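Flallard stacking cups: worth it for a plain white desk?

Home & Kitchen > Cups, jugs and storage
Page 1 of 1

inkwell_790
Posts: 42
I've been looking for a plain cup with no handle and no logo, to stand on a white table and hold pens or the odd teaspoon. The Flallard one keeps coming up and the reviews all read as if the same person wrote them. "Transforms your space." It's a cup. Does anyone own one who wasn't sent it free?

mardlebank
Posts: 1,348
I own six. They're fine. The cream colour is nicer than the white, which looks like something you'd rinse your teeth with. I wouldn't pay full price. Preststead market had them in a bin by the till before Christmas.

gorse_and_tea
Posts: 20
Sorry, I don't see the appeal. Too light. Put three biros in and lean them all one way and over it goes. I went back to a jam jar.

mardlebank
Posts: 1,348
Mine has never gone over, and it has scissors in it. Are you sure yours is a Flallard? The Cirken ones look the same in a listing and they're much thinner.

gorse_and_tea
Posts: 20
It says Flallard on the receipt. I can't say more than that.

inkwell_790
Posts: 42
This is what I mean, two owners and two different cups. What about the colour? "Warm ivory" could be anything from milk to mustard.

tilly_pots
Posts: 790
Mine came under the Sowa name, so take this as a guide to the shade and shape only. Matt, off-white, lets a bit of light through. On a plain white top it reads as cream.

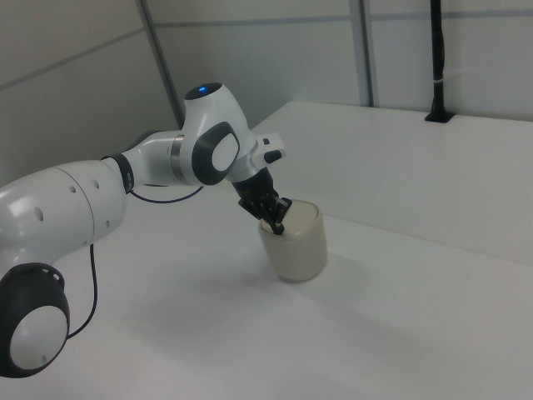
Re: the colour

inkwell_790
Posts: 42
Thanks, that's more use than the shop's own pictures. Creamier than I expected against the white. I don't love the see-through part, though. Won't you be able to tell what's in it?

tilly_pots
Posts: 790
Only as a shadow, if there's a lamp behind it. You couldn't read a label through mine.

mardlebank
Posts: 1,348
Straight sides are a pain to clean if you use it for anything wet. Long brush or nothing. Pens, who cares.

gorse_and_tea
Posts: 20
I'd still want to know why it costs more than a mug. A mug has a handle and stays put.

tilly_pots
Posts: 790
Mugs don't stack, at least none of mine do.

gorse_and_tea
Posts: 20
How many pen pots does one desk need?

inkwell_790
Posts: 42
One, in my case. I'll wait and see if Preststead gets any more in. If it tips over with three biros I'm blaming mardlebank.

mardlebank
Posts: 1,348
Put the scissors in first.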